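Can a Robot Tidy Your Room Yet?
by Soledad Calloway 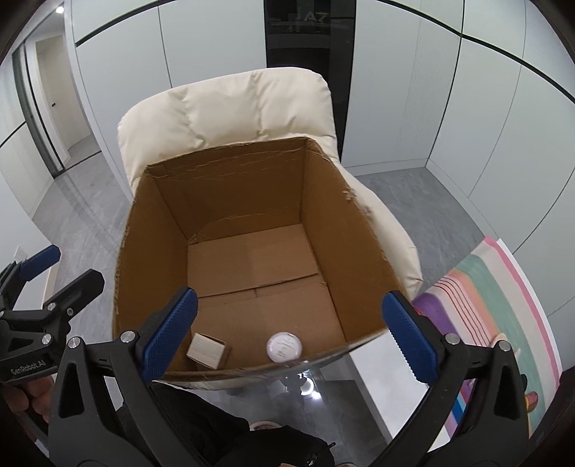
Think about the last time you had to put small things away. Maybe your mother gave you a box and said, "Everything goes in here, please." You did it in a few minutes, and perhaps you were singing at the same time.

For a robot this is a hard job. A robot in a factory can do the same movement all day and does not get tired. But in the factory every part waits in the same place. At home, the box is today on a chair and tomorrow under the table. A carton has corners, and a round, flat pot has none, so the fingers must close in a different way for each. If they press too hard, the carton is crushed. If they press too little, it falls.

How does a robot learn this? One way is to copy people. A person takes a gripper in the hand, like a big pair of tongs with two fingers, and does the chore with it. A camera on the gripper records how the fingers go to each thing. Then the computer studies the recordings, and it needs a lot of them. For one simple chore, 2,000 recordings may still not be enough, because every home is different.

Some things are easier than others. Lifting a small hard box from a table is quite easy now. Folding a bed sheet is difficult, as the cloth changes its shape each time you touch it. Reaching down into a deep box is also difficult, because the sides are in the way of the fingers.

So, can machines do our chores? A few of them, slowly, and with a grown-up near. A robot vacuum cleaner can already clean many floors, but it cannot pick up your socks first.

Try it yourself! Take kitchen tongs and put 20 small toys in a box, one after the other. Then do it again with one eye closed. Which toy was the most difficult to hold?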